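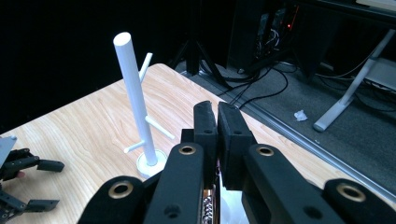
Stories > Short Fiction > The Ferry Office

Last updated: Jan 21, 2025

Niamh Rafferty sold tickets for the Livitmont ferry from a window that did not close all the way. In December she kept her coat on. The boat crossed twice in the morning and once after lunch, and if the wind was bad it did not cross at all, and then her job was to tell people so.

The old man came up at 10 with a suitcase and a paper bag.

"One way," he said.

She knew him. Vidar Magnusson had lived above the chandlery for 24 years and had never, as far as she could remember, bought anything except a return.

"The return is only two dollars more," she said.

"I know what it is."

She printed the ticket. Behind him Songül Kozan was waiting with her bicycle, looking at the suitcase and then at the water.

"Who's feeding the cat?" Songül asked.

"Caoimhe Hennessy. She has the key."

"For how long?"

He picked up his change and counted it into his purse, coin by coin. The line was now out the door. Niamh could have asked him to step to one side, but she didn't.

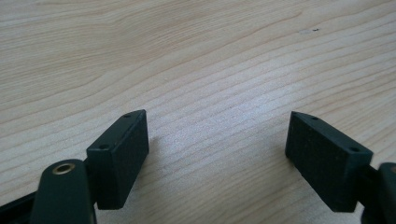 Where was he going?

To his sister's house in Latus, on the far side, where he had a room at the back and a promise of help with the stairs. He told them this in one breath, as if reading it from a card.

"You hate Latus," Songül said.

"I haven't been there in nine years. It may have improved."

Daithí Mac Carthaigh blew the horn from the wheelhouse. He always blew it early. Songül leaned her bicycle against the wall and took the suitcase, and Vidar let her, and the two of them went down the ramp with the paper bag between them. Niamh sold four tickets without looking up.

When the line was gone she went out to the rail. The boat was already turning. Songül was still on the ramp with her hands in her pockets.

"He gave me the bag," she said. "It's pears. He said they won't last the trip."

"It's a forty-minute trip."

"I told him that."

They each took a pear. It was hard and not very sweet. The boat went past the marker and the sound of the engine thinned out until they could hear the flag rope tapping on the pole.

"You could have charged him for the return anyway," Songül said. "He'd have had it in his pocket."

Niamh thought about this. Then she went back inside, printed a single from Latus to Livitmont, and paid for it out of her own purse. She wrote his name on the back – just the first name – and put it in the drawer under the stamps.

At noon the wind got up, and she began telling people there would be no boat.

Contact the editors | Copyright Erero Stories | Back to top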